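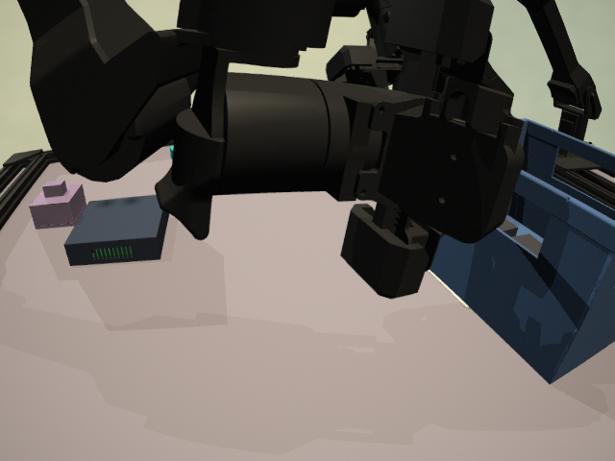 Black robot arm and tabletop (computer rendering)

Re: [valley-riders] Lisport to Valville, which way in July?

On June 5, 2019, a list member wrote:

> Hi all, new to the list. Two of us want to ride from Lisport to Valville
> in July, camping or cheap motels, no hurry. The state map shows the
> river road the whole way but a guy at the shop said go over the top
> through Bramwell instead. Is the climb as bad as it looks? Also I have
> 32 mm tires, is that enough for the gravel part? And is there water
> up there?

Welcome! I've done it both ways, the river road twice and the Bramwell way more times than I should probably admit to my knees, so I'll throw in my opinion and then others can tell you why I'm wrong.

The river road is flat and it's pretty for the first morning. After the grain elevators it turns into a truck route, and the shoulder comes and goes in a way that I found really tiring (you spend the whole afternoon looking in your mirror and not at the river). The rumble strip takes up most of what shoulder there is. If you do go that way, leave early and be off it by lunch.

I'd go through Bramwell. The top is at 3,553 feet, there's a sign, and everybody stops at it for a snack. The climb looks awful on the profile but most of it is an old logging grade and it never gets truly steep until the last bit after the second cattle guard. I walked that part last time and had a very nice walk. With two of you and no hurry you'll be fine. Just don't start up it at one in the afternoon in July, there is no shade at all on the south side – none.

> Also I have 32 mm tires, is that enough for the gravel part?

They'll work. I ran 32s my first time and got down in one piece, but I was on the brakes the entire descent and my hands were buzzing at dinner. I've been on 35s since then and wouldn't go back. Measure your fenders before you buy anything though, mine had to come off and then of course it rained.

> And is there water up there?

Sort of. The spigot at the Bramwell ball field is on all summer as far as I know. The creek crossing past the pass was running well when I was there but that was early in the season, so somebody who's been up late in July please chime in. I carry three bottles and one of those Plodero frame bags with a bladder stuffed in it. The zipper on mine gave out after two summers, but it's held shut with a binder clip and still doesn't leak, so I guess I'm recommending it?

For sleeping, the county campground on the Valville side is first come, first served and has showers that take quarters. Skip the motel by the highway. The diner across from it is good, though, and opens early, and the pancakes are the size of a hubcap.

One more thing, the bridge east of Bramwell was down to one lane in the spring and I never heard if they finished it. Does anyone on here know? I'd like to go up myself before the end of the month and I don't want to do the detour through the quarry again.

Have fun, and please post how it went!

(Does anybody still have the old cue sheet with the store hours on it? Mine went through the wash.)

--
To leave the list, send a blank message with "unsubscribe" in the subject line.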